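February
By Vasanthi Howlader and Yusri Jugah

4. Sorting and Coiling of Loose Wire

Section 3 dealt with parts that keep their shape. Wire does not, and most of the trouble we met in the small-parts work came from it. A bundle that has been put away neatly one Friday can come out of its drawer the next week with its ends caught in two other bundles. We treat wire as a separate class for this reason and give it its own handling steps.

4.1 Materials

The stock came from the Patwary repair bench, where offcuts and pulled leads had been kept together in open drawers. It amounted to 822 pieces, of which 96 still had a connector or some other fitting on at least one end. Nothing longer than 500 cm was kept. Insulation colors were whatever the bench had used over the years, and we did not try to balance them. Thicker mains cable was left out, as were flat ribbon cables, which fold more than they tangle.

Pieces were stored by tangle and not by piece. A tangle, as we use the word, is any group of wires that comes up together when one of them is lifted slowly by an end. Some tangles held only a pair of leads twisted once around each other. Others were built around a coiled bundle with thinner wires running through it, and these took the most time by far.

4.2 Layout of the work surface

All sorting was done on a plain white tabletop. We had started on a gray mat, but the brown and black insulation was hard to follow against it, and thin wires caught on the mat's edge. On the white surface a single strand can be traced by eye over most of its length, even the pale yellow ones. Finished coils go into a tray with raised walls. A shallow lid was tried first and the coils sprang out of it.

The order of work is simple. The tangle is set down near the center of the table. Free ends are found first and drawn outward, away from the bundle, so that each color can be followed back to where it goes in. Ends with a connector are dealt with before bare ends, as a connector will not slide back through a loop and tends to tighten it.

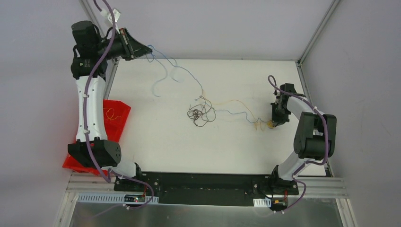
Figure 4. A tangle on the work surface, with blue and yellow wire leading away from a dark brown coiled bundle. A small coil of yellow wire is in the red tray at left.

Wires that lead away from the bundle in wide, lazy curves are usually free for most of their length. A tight bend close to the bundle more often means a crossing underneath. In these cases we advise lifting the bundle slightly and letting the strand drop, and pulling only after that. Pulling first was the most common mistake in our early notes – it turned loose crossings into knots 11 times in the first drawer alone.

Short cut ends are a nuisance of their own. They fan out when the wire is laid down and hook into anything with a coil in it. Where the piece was long enough we taped the ends together before going on. Where it was not, the piece was set aside.

4.3 Coiling

Once free, a wire is coiled by hand size, not by a fixed diameter. Thin single-core wire holds a small coil well without a tie. Stranded wire opens up again unless the last turn is passed through the middle. We tried the Judisex clip and the plain paper band sold by Brandetti, and kept the paper band for anything thin, since the clip left a kink where it closed.

Coils are put in the tray one color at a time where possible. Mixed trays were slower to empty, and coils stacked more than a few deep began to work into each other – exactly what the sorting was meant to undo. Labels were written for the leads with fittings only. The remaining coils were filed by color and thickness in the Plotalon cabinet described in Section 5.

Comments

Rezaul Weerakoon
Good to see the advice about connectors first. We do bare ends first at our bench and I think we have been making work for ourselves. Did you try a darker table for the white and clear insulation?

Sajib Dissanayake
How does the paper band hold up after a few months? Mine go soft and slide off.

Yusri Jugah
Rezaul, we had very little white wire so it did not come up. Sajib, ours are still on, but the cabinet is in a dry room.

Jairo Flores
Is the 500 cm limit before or after the ends are trimmed? Section 4.1 does not say.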